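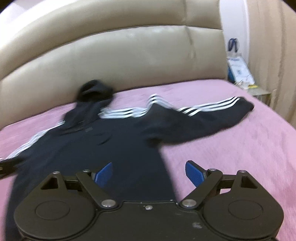 4 min read

I have been paid to fold laundry for most of September, and I am still not convinced anyone will get a machine out of it that folds laundry.

The arrangement goes like this. Mirketti sends you a pair of hand-held grippers and a sheet of tasks. You do the tasks at home, on your own furniture, with your own clothes, and the cameras on the grippers record what the jaws see. Gonder, who handle the uploads, check the recordings and send back the ones they don't like. Then it all goes into the training pot and a model is supposed to learn from it. My target was 800 accepted episodes. I am at 556.

I said yes out of nosiness more than anything. For two years I've been rude on this blog about demo videos where a robot folds one towel on one grey table, and it seemed fair to go and see where the towel folding comes from.

So, first complaint. The sheet says "vary the scene". What that means in practice is that I move the garment a bit, turn a sleeve under, start from the other side. It's the same bed every time, the same curtain, the same clutter by the headboard. Femke Peeters, who answers the contributors' emails and is far more patient than I would be, told me that's fine, the variety comes from having many homes. Maybe. I asked how many homes and got a very polite reply that had no number in it.

Second complaint is speed. You are asked to work "at a natural pace", and then episodes come back marked for blur. My natural pace with a jacket is a grab and a flap. Their natural pace is that of somebody defusing something. After the first 30 rejections I slowed right down, and now what I'm teaching the model is how a person folds when she's worried about being rejected. I'd love to know whether anyone at the other end has thought about that. 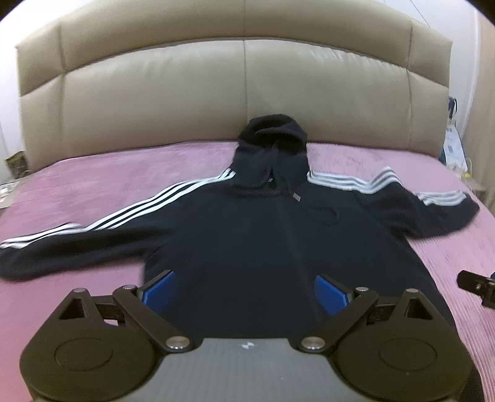

Dark clothes are where I start to doubt the whole business. Towels and pale T-shirts I can do half asleep, and I assume a model finds them easier too, as the edges stand out from whatever is under them. A black hooded jacket is another matter — the white stripes on the sleeves tell you plainly where the shoulders are and where an arm doubles back on itself, but the front closure is a faint line you have to hunt for, black on black, and I've got the advantage of knowing what a jacket is. I worry the thing will learn to follow stripes. Give it a plain one and it may well be lost.

I put this to Femke. She said the mix includes plain garments from other people. Fine, but nobody has shown me a result on them either.

To be fair, which I try to be once per post, the tools are decent. I used the older Kuipers set at a friend's and my wrists ached by teatime. With these I can do a 30 minute stretch without grumbling. You also learn things about your own hands. I had no idea how much I use my little finger to hold a hem down until I had two pads and no little finger.

What I want is boring. I want someone to take a model trained on all this into a house it has never seen, hand it a dark jacket dropped any old how, film it without cuts and publish the failures along with the rest. Plenex promised a test like that in the spring and then put out a music video.

I've 244 episodes left and will probably finish them, partly for the money and partly as I've never had such tidy drawers. If the rejection rate changes when I go back to folding at my own speed, I'll post the numbers.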